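Can my old brokerage keep my listings if I leave?

Posted by surnley_agent, December 17, 2022

I've been with Ledent Realty for 6 years and I'm moving to a smaller shop, Gillies, in March. I have four active listings and one under contract. My broker says the listings stay put because "they belong to the house." The sellers are people I found, fed and drove around. Can he do that? Also he wants my yard signs back.

Kenneth Lennox

He can, mostly. In nearly every state the listing agreement is between the seller and the brokerage, and your name is on it the way a waiter's name is on the check. Your broker can release the listings if he feels generous, so ask nicely and ask in writing.

The one under contract is a different animal. Read your independent contractor agreement for the part on pending deals. Mine paid my full split on anything signed before I left, minus a $265 "file transition fee" that I'm told covered the cost of a folder.

Don't ask the sellers to cancel while you're still at Ledent. That can land you in front of the state commission, and they have no sense of humor.

nallness_nell

just take them lol. everybody does

Porchlight34

Please don't just take them. I changed brokerages over in Nallness and got three out of five released, and it came down to leaving on decent terms.

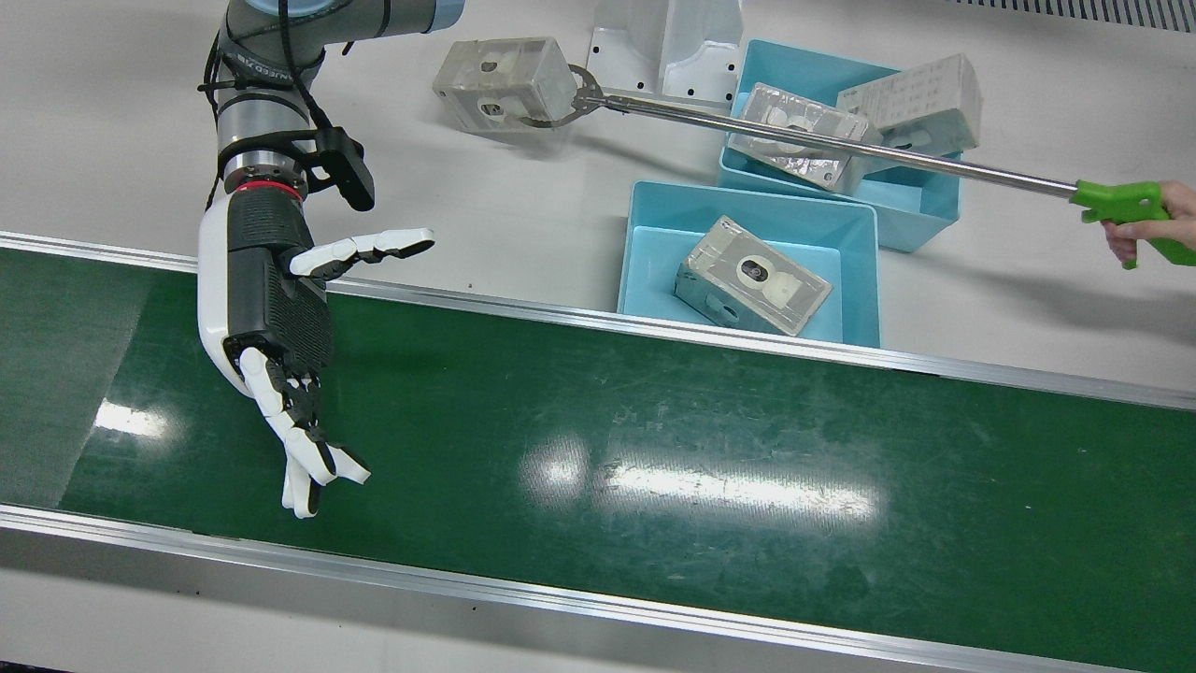

I gave my notice in person, offered a referral fee on each listing, and had the release forms already typed up so all he had to do was sign. He grumbled for 34 days – then signed them in the parking lot. The other two sellers waited for their agreements to run out and called me on their own.

As for the signs, check who paid. I'd bought mine, so I kept them. They have the wrong logo on them and live behind my water heater.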